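Candport Bench -- House Rules FAQ

Last changed Sat 28 November. Quick answers only, full rules are in the Ginby binder by the door. If the two disagree the binder wins.

Who do these rules apply to?

Anyone running an arm on the benches. Staff, students, visitors from Babaei, people who are "just having a quick go". Same rules for all.

Do I need to be signed off first?

Yes. Short walk-through, then one supervised session, then your name goes on the sheet. Sign-off lasts till the following May, whenever you did it. So if you did it in April, sorry, do it again.

How fast can I run it?

Slow setting for anything new. New object, new layout, new pads -- all count as new. Once you've had 5 clean runs in a row you can go up to the normal setting. Not the fast one. Fast is for an empty counter and nothing in the gripper.

What counts as a clean run?

Picked up, moved, put down, no touch from you, no knock to anything else. A wobble is fine. A clink isn't.

Can I reach in while it's holding something?

No. Pause it, wait for the arm to stop, then hands in. If it's holding glass, get the glass out first, then sort out whatever you wanted to sort out. Pausing from the screen is ok for this. For changing pads or anything on the wrist use the proper stop.

Where's the proper stop?

Red button, left end of each bench. Check you can reach it from where you're actually standing, not from the chair. If you can't, move.

Can I leave it running and get a coffee?

No.

What about over lunch, with somebody else in the room?

Only if they're signed off and they know they're watching it. Being in the room doesn't count. Say it out loud to them.

Do cables matter?

Yes, more than people think. Before the first run take the wrist through its full turn by hand and watch the cable the whole way round. Should never go tight, should never drop in front of the fingers. Same check again if you've swapped a sensor.

How often do the foam pads get changed?

When they look bad or feel slick. Otherwise every 4,000 grips, the counter in the Kunilier software tells you. Both pads together please, never one old and one new. Old ones in the bin, not back in the drawer. (We found a drawer full of them. Please don't.)

Scratched fingers -- do I report those?

Light scratches no. Cracks, chips, bent bits or anything you can catch a nail on, yes, and stop using it until someone's had a look.

How much stuff can be out on the counter?

Whatever the task calls for, and it's fine for it to be a mixed lot. But log what's out before you start. Bags, phones, drinks and your lunch are not part of the task and go on the shelf.

What do I write in the log?

Date, bench, objects, speed setting, anything that fell. One line is enough. We have 1,453 entries so far and the useful ones are the short ones that say what went wrong. "All ok" is fine if it was all ok.

Something broke. Now what?

Stop button. Nobody touches the bits with bare hands. Gloves and dustpan are under the sink, glass goes in the marked tub. Wipe the counter with damp paper, then check the pads for splinters before you run again -- they hide in the foam. Then log it. You won't be told off for a breakage, you will be for not loging it.

Any special rules for wine glasses and other stemware?

A few.
Eye protection on, everyone at the bench, not just whoever's driving.
Lowest grip force that holds it. Start at the bottom and go up a step at a time.
Check for chips before it goes near the gripper. Chipped ones go in the tub.
No more than 6 glasses out at once.
If you're working near a rack, watch the stem and foot as well as the fingers. With the bowl in the gripper and the glass tipped nearly flat, the far end is a long way out, and it's easy to be staring at the grip when the stem is passing just over the hooks.
Clear glass is hard to see against a white wall. Look twice, from the side too.
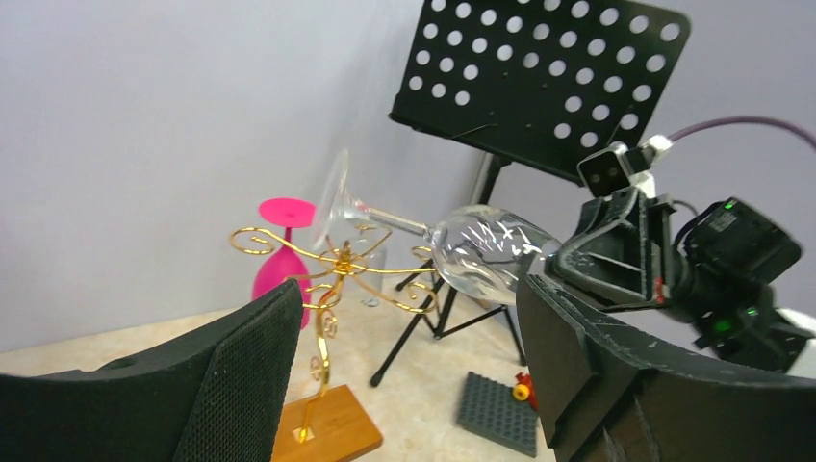

Can I add a rule or get one changed?

Yes. Write it on the sheet at the back of the binder, with your reason. We go through the sheet at the start of each month and the page gets updated when someone has time.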